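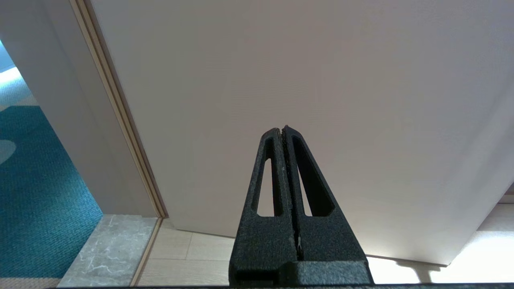 Should you paint interior doors before or after the walls?

Walls first, then trim, then doors last, because a door can come off its hinges and wait in the garage and a wall can't.

fennelbox
OK so that's what the guide pinned at the top of this forum says, and I've read it, and I still have questions. We're redoing the upstairs hall. The doors are old hollow-core ones that have been white over white over something mustard. My plan was to leave them hanging, mask the hinges, and get it over with in an evening. My spouse's plan is to do it properly. Who wins?

oldputtyknife
Your spouse. Take them off. Lay them flat on sawhorses. Gravity is going to be involved either way and you may as well have it on your side.

marzipan_ledger
Disagree with putty, as is tradition. I've done every door in two houses hanging up, and they look fine. If you put them flat you need somewhere flat to put them, and then every moth in the county comes to land on them. Thin coats, good roller, keep going back to check the bottom edge for drips.

oldputtyknife
"Look fine" is what people say about their own doors.

marzipan_ledger
I've also had guests.

tallow22
What paint? That matters more than which way up the door is. I used Kurari satin on mine and it was still tacky in February, and I'd painted them in November. Anything that leaned on a door came away with a bit of the door.

fennelbox
Leftover Haddad semi-gloss from the baseboards. I have most of a gallon. It's a water-based one.

tallow22
Oh, that one's all right. It skins over fast so don't go back into it. You'll see a spot you missed, and you will want to fix it. Leave the spot. Get it on the second coat.

grout_apologist
Before anyone opens a can: have you checked whether the old stuff is oil? Rub a bit with denatured alcohol on a rag. If the color comes off on the rag it's latex. If nothing happens it's probably oil, and you need a bonding primer or your new paint will peel off in one long satisfying strip. And if the house is old enough for lead, test for that before you sand anything at all.

fennelbox
House is from the eighties so I think we're safe on lead. Did the rag thing on the closet door. Nothing came off. I rubbed for quite a while. I've now got one very clean patch that makes the rest of the door look like it smokes.

grout_apologist
Oil, then. Scuff it with 220 and prime. I like the Prustura primer, others will be along to tell you I'm wrong.

marzipan_ledger
You're wrong. It smells like a burning shower curtain and it costs $64 for a can. The store-brand bonding primer did the same job for me.

grout_apologist
It did the same job for two years. Mine's at nine.

marzipan_ledger
I moved after two years. For all I know it's still up there — thriving.

oldputtyknife
Whatever primer you use, wash the doors first. Not a wipe, a wash. The area around the knob has hand grease on it going back several administrations. Dish soap, rinse, let it dry overnight.

Also, if you do take them down (you should), write on the top edge which room each one came from. They all look identical until you try to close one.

hallwaymonitor
Can confirm. Ours got mixed up and the bathroom door has needed a shoulder ever since. My husband says it adds privacy.

tallow22
Does anyone still cut in with a brush, or is it all foam rollers now? I've been doing the panels with a 2 inch angled brush and rolling the flats.

marzipan_ledger
Fennel's are flat doors. No panels. Foam roller, top to bottom, done in about 40 minutes a side if the phone stays in the other room.

oldputtyknife
Foam leaves bubbles. Microfiber.

marzipan_ledger
Only if you press like you're mad at it.

fennelbox
Update. Compromise reached. Bedroom doors are off and on sawhorses, closet door is staying put because one hinge screw has been stripped by some previous genius and won't budge. First coat of primer is on all of them. The hanging one has a drip. So does one of the flat ones, on the side edge, where I wasn't looking.

oldputtyknife
Sand the drip when it's hard. For the screw, put a wide rubber band between the driver and the head and lean on it.

marzipan_ledger
Or leave it hanging, where it's happy.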